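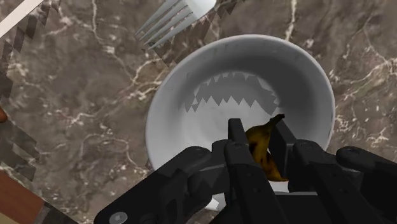
Ticket 1000: Banana bread recipe prints with half the ingredients missing
Opened by: Wilma Morrison
Assigned to: Callum Crichton
Status: Resolved

Wilma Morrison, 9:14 am
Good morning, and thank you all for the Cendcombe recipe box, which I've used nearly every day since April. My trouble is with printing. The banana bread page looks lovely on the screen, but on paper it stops after the baking soda, so no walnuts, no buttermilk and no salt. The soup recipes print just fine. I'm on my old Havik laptop, and I've turned the printer off and on again (twice!).

Callum Crichton, 10:02 am
Hi Wilma, so glad you're enjoying it, and thanks for trying the restart. Could you tell me what the scale box in the print window says? And do you have large text switched on?

Wilma Morrison, 10:40 am
It says 103, and I couldn't tell you how it got there. Large text is on, yes, my eyes being what they are.

Callum Crichton, 11:25 am
I got the same thing here with those settings. Anything over 100 percent with large text pushes the second column off the paper. Please set the scale to 100, pick "One column" and print again. You can leave large text on.

Wilma Morrison, 1:08 pm
All there, right down to the salt! It runs to two pages now, but I don't mind that a bit.

Callum Crichton, 1:30 pm
Wonderful. I've passed the column bug to Heather Drummond for a proper fix. Closing this one, but do reply if it comes back.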